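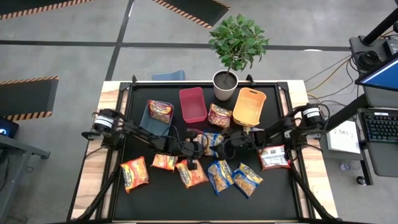 Notes from the planning corner

Hi all, Sibel asked me to write up what's been going on with the two-arm snack sorting job, so I pulled my chair over from the planner code and here we go. Fair warning, most of this is about one function.

If you've walked past the table lately you know the setup: two arms facing each other, bins along the far side, snack bags spread out in front. Both arms run off Zustus, our scheduler, and until this month Zustus had a very simple idea of sharing. It drew a line down the middle of the table. Left arm gets the left half, right arm gets the right half, and if a bag sat on the line, whoever asked first got it.

That was fine for boxes. With bags it drove me nuts! A bag isn't a point, it's a floppy thing lying at some angle, and the spot you want to grab can be on the other arm's side even when most of the bag is on yours. So one arm would reach over, the other would already be heading in, and both would stop dead with the grippers nearly nose to nose until the timeout kicked in. Marisol called it the staring contest and the name has stuck (it's now in the log messages, sorry).

The new version drops the line. Each arm reserves the space its planned motion will sweep through, plus a bit of padding, and it only holds that space for the stretch of time it needs it. The other arm plans around the reservation. If it can't find a way around, it picks a different bag and comes back later. I replayed 1,001 saved pick requests through both versions in simulation. The old code locked up on 59 of them and the new one on 14, and I think most of those 14 are the same bug, where an arm goes back to its rest pose and forgets to give up its space. Neelam has a fix on a branch and I'm reviewing it as soon as I send this.

On the perception side, Sinan has been fighting with overlapping bags. Two blue and yellow packages lying almost edge to edge kept coming back as one very wide blue and yellow package, and then the planner would cheerfully aim for the gap between them. He's now splitting the masks using depth as well as color, and it's a lot better. Bags lying back side up are still a pain, as all that silver and small print doesn't look much like the front.

Also, please stop tuning the padding value by hand on the station computer! I found it set to 100 millimeters the other day and spent a whole morning wondering why the right arm had gone so shy. The value lives in the shared config now, and the station copy gets overwritten at startup.

Next up is moving all this into Tonik so you can scrub through a run and see both arms' reservations on a timeline. Hülya has the first screens working and wants people to click around and complain. Her plan is to have it ready for everyone in September. If you've got an odd recording with both arms in it, send it her way.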